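Can a robot take a computer apart?
A visit to the Litell open day

Grown-ups like to say that robots will soon do all the boring jobs. Maybe they will. But when somebody tells you a machine can do something, it is fair to ask to see it. On April 16, 2024, our class of 17 went to the Litell workshop to have a look.

Litell takes in old computers and saves the parts that still have some use in them. The people there are trying out a robot arm called Noltum. The sign on the door said "Meet your new helper!" We will see about that.

Why take old computers apart?

A desktop computer is a metal case with lots of parts inside. Some of those parts contain copper, and some even contain a tiny bit of gold. If the whole thing goes to the tip, the metal goes with it. Someone has to open the case and sort out what is inside, and that takes patience.

Litell had 104 old computers on its list for March. People did every one of them by hand.

What is inside the case?

The big green board is called the motherboard. The other parts plug into it, or are joined to it by cables. Power wires often come in bright colours such as red and yellow. The blue cables at Litell are SATA cables — they carry information to and from the drives, where your games and photos are kept.

Now think about picking up a cooked noodle with a pair of pliers. A cable is a bit like that. It bends, it slides, and it is never in quite the same spot twice. Screws stay put. Cables don't, and robots find that hard.

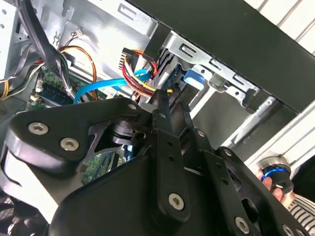
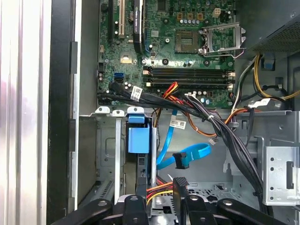

Noltum's black gripper among the cables and metal brackets of a desktop computer.

Does the robot know what it is doing?

It depends what you mean by "know". You can find a memory slot because you have been shown one, and you could probably find it in a different computer too. A robot needs a lot of practice before it can do that, and it can still be fooled by a case it has never met.

We were told that Noltum had 9 jobs to learn and could do 6 of them. We asked what "could do" meant. Did it mean every time, or only on a good day? The answer was "most times". That is a different thing from every time, and we wrote it down.

We also noticed how big the gripper is. Your fingers are soft and thin and can feel when something is stuck. Noltum's are big and black with screws in them, and there is not much room between a drive bay and a bundle of wires.

Questions to ask at any robot show

Is the robot working by itself, or is a person steering it?
How many times did it get the job wrong before we came?
Who fixes it when it stops?
Would it still work if you gave it a different computer?

So, is it a helper?

Not yet, in our opinion. It is a learner, and a slow one. The Litell people were good about our questions, even the rude ones, and they say we can come back when all the jobs are done. We plan to bring our own old computer — one they haven't seen before.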